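Clinetti 折叠式衣物整理台 大号
洗衣房、服装店后场、民宿布草间适用

商品编号:CL-T 系列 大号
产地:见外箱标签
发货:Plindora 仓库直发

产品概述

Clinetti 整理台是一张专门用来叠衣服、分拣和打包的工作台。台面比普通餐桌高,比料理台略低,站着叠衣服时手肘可以自然下垂,腰不用弯。大号是这个系列里卖得最久的一款,今年换了新的台面涂层和腿部锁扣,其余尺寸不变,旧款的配件可以继续使用。

台面为哑光浅色,边缘倒圆角,没有金属包边。做针织衫、丝质衬衣和羊绒的客户提过,旧款的包边接缝会挂线,新款取消了包边,改成一体成型。台面下方留有一条横向挂杆,可以挂熨烫后的衬衫,也可以挂卷筒包装袋。

规格

展开尺寸:长140厘米,宽77厘米
台面高度:86厘米至94厘米,四档可调
折叠后厚度:11厘米
净重:19.5公斤
台面材质:高密度复合板,双面哑光涂层
支架材质:碳钢管,粉末喷涂
均布承重:200公斤
脚垫:橡胶,可旋转调平
颜色:浅灰白、燕麦色
保修:支架三年,台面一年

承重数值是在四条腿全部锁紧、地面水平的条件下测得的,指重量均匀分布在台面上的情况。单点集中受力请控制在60公斤以内。台面不能站人,也不能当作梯凳。

台面

涂层是这次改动最大的地方。旧款用的是半光面,灯光下反光比较明显,深色衣物上的毛絮和线头不容易看清。新款改为全哑光,表面细滑,没有纹理,布料推过去阻力小,叠好的一摞衣服可以直接顺着台面滑到另一头,不会散。浅色台面对深色衣物的检查比较有利,黑裤子、黑T恤上粘的纸屑、宠物毛,铺开后一眼能看到。如果主要处理白色布草,例如床单、毛巾、浴袍,建议选燕麦色,对比会更清楚。

涂层耐一般家用清洁剂,不耐丙酮和强碱。蒸汽熨斗不要直接放在台面上。需要在台面上熨烫时,请加铺选配的隔热垫,垫子厚八毫米,四角有松紧带,套上后不会移位。未加垫时,台面可承受的短时接触温度为90摄氏度。

圆珠笔、记号笔的痕迹可用酒精棉片擦掉,擦完再用湿布过一遍。彩色标签贴纸请在一周内撕下,贴久了会留胶。 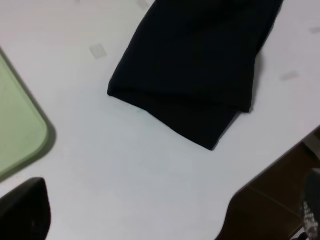 叠衣高度怎么选

四档高度分别是86、89、91.5和94厘米。选择时不用量身高,站直,前臂弯到水平,从手肘到地面量一个数,再减去12到15厘米,就是比较合适的台面高度。叠毛衣和牛仔裤这类厚衣物,可以再低一档,压平时好用力。两个人轮班使用的,按个子高的那位设定,另一位脚下加一块防疲劳垫即可。

调节时先把台面清空,由两个人各抬一侧,按下腿部内侧的弹珠,拉到需要的孔位,听到咔哒一声后松手。四条腿的孔位必须一致。孔位旁边刻有数字1到4,方便对照。

支架和锁扣

支架为X形交叉结构,收起时整体变成一块平板,可以塞进洗衣机和墙之间的空隙,也可以用随附的挂钩挂在墙上。挂墙请使用长度不少于60毫米的膨胀螺栓,石膏板墙面需要另外加装承重条。

锁扣由 Zukby 供应,是一种带副扣的按压式结构。主扣锁住支架,副扣锁住主扣,收桌时要先推开副扣再按主扣。刚开始用会觉得麻烦一点,习惯后单手可以完成。旧款只有主扣,有用户反映推着桌子移动时会松开,这也是新款增加副扣的原因。旧款用户可以单独购买锁扣组件自行更换,需要一把5号内六角扳手,更换时间大约二十分钟。

包装清单

整理台主体一件
墙面挂钩两只
膨胀螺栓四颗
备用橡胶脚垫两只
5号内六角扳手一把
说明书一份

选配件

隔热垫:棉质面层,硅胶底,可机洗,水温不超过40度。
侧边托架:装在台面短边,放待叠的衣物,承重8公斤,左右通用。
滚轮组:四只,其中两只带刹车,安装后台面整体升高6厘米。装滚轮后均布承重降为120公斤。
叠衣板:分成人和儿童两个尺寸,可统一衬衫和T恤的折叠宽度。
Economou 抽屉盒:挂在台面下方,放夹子、标签、剪刀。注意抽屉盒与横向挂杆占用同一位置,两者只能装一个。

价格

整理台大号:584元
企业套装(整理台七张,含滚轮组七套、隔热垫七张):3,925元,仅限开具企业发票的订单
选配件价格以下单页面为准

以上价格含税,不含上楼费。企业套装不拆分销售,颜色可以混搭,下单时在备注里写明每种颜色的数量。

清洁与保养

日常用微湿的软布擦拭即可。缝隙里积的棉絮用软毛刷或吸尘器的扁嘴清理,不要用钢丝球、百洁布的粗糙面,会把哑光面磨亮。磨亮的部位无法恢复,但不影响使用。

每三个月检查一次支架中心轴的螺栓,有松动时拧紧到手感明显变硬为止,不要继续加力。中心轴出厂时已涂润滑脂,正常使用一年补一次,家用白色润滑脂就可以。不要使用喷雾型除锈剂,会把原有的油脂冲掉,也容易滴到衣物上。

潮湿地区请避免长期贴墙存放在没有通风的洗衣房里。台面本身做了封边防潮处理,短时间沾水没有问题,但积水超过两小时应擦干。换下来还在滴水的衣物,请先甩干再放上台面。

叠放小提示

针织类衣物不建议长期挂放,肩部容易拉长。叠的时候先把衣身正面朝下铺平,两袖向后背折,再从下摆往上折两次或三次。下摆处的罗纹不要硬拉,顺着它自然收口的方向放。深色棉质衣物翻面叠,可以减少表面的白色折痕。

裤子先对齐裤缝,再对折裤长。裤裆部位突出的三角形往里收一下,叠出来就是规整的长方形,竖着放进抽屉也站得住。运动裤面料滑,最后一折把裤腰塞进裤脚,搬运时不容易散开。

床笠是问得比较多的一种。把四个角两两套在一起,变成一个带弧边的长方形,铺在台面上,弧边朝自己,先把松紧带一侧折进去,后面就和普通床单一样。大号台面可以放下1.8米床笠对折后的宽度,不需要借助床面。

配送与安装

江浙沪地区下单后三天内送达,其他地区四到七天,偏远地区以物流通知为准。下午四点前的订单当天出库。外箱尺寸为146×83×15厘米,请提前确认电梯和门洞能否通过。有电梯的楼房免费送到门口,无电梯的从三层起收上楼费,由物流师傅现场收取。

产品出厂时已经组装完成,打开支架、锁好锁扣就能使用。滚轮组和侧边托架需要自行安装,说明书第6页有步骤。

收货时请当着配送人员的面拆箱检查台面四角。如有磕碰,拍下外箱和破损位置,在48小时内联系客服,我们补发台面或者整件更换,由您选择。

退换

签收后七天内,未使用、包装齐全的可以退货,运费由买家承担。质量问题的退换运费由我们承担。已经打孔挂墙的产品不影响保修,但不支持无理由退货。

常见问题

台面能当裁剪台用吗
可以铺版、画线、用剪刀裁。使用轮刀时请加铺切割垫,刀刃会划伤涂层。

能不能放在阳台
封闭阳台可以。敞开式阳台日晒和雨水较多,涂层会变黄,不在保修范围内。

小号和大号的配件通用吗
滚轮组、抽屉盒、锁扣通用。隔热垫和叠衣板架不通用,请按台面尺寸购买。

两张桌子可以拼起来吗
可以并排使用,长边对长边或短边对短边都行。台面下有预留孔,用连接片固定后不会错开。连接片一副两片,随企业套装附送,单买需另外下单。

燕麦色什么时候有货
八月到货一批,目前接受预订,按付款顺序发出。浅灰白为常备库存。

台面上有细小的浅色点,是瑕疵吗
哑光涂层表面有时会附着少量包装泡沫碎屑或粉尘,用湿布擦一下再看。擦不掉且手指能摸到凸起的,请拍照联系客服。

售后联系

请在订单页面点击“联系商家”,客服在线时间为上午9点至晚上8点。申请保修时请提供订单号和支架内侧铭牌的照片,铭牌位于靠近中心轴的横管上。锁扣、脚垫、弹珠等小件在保修期内免费补寄,过保后按成本价提供。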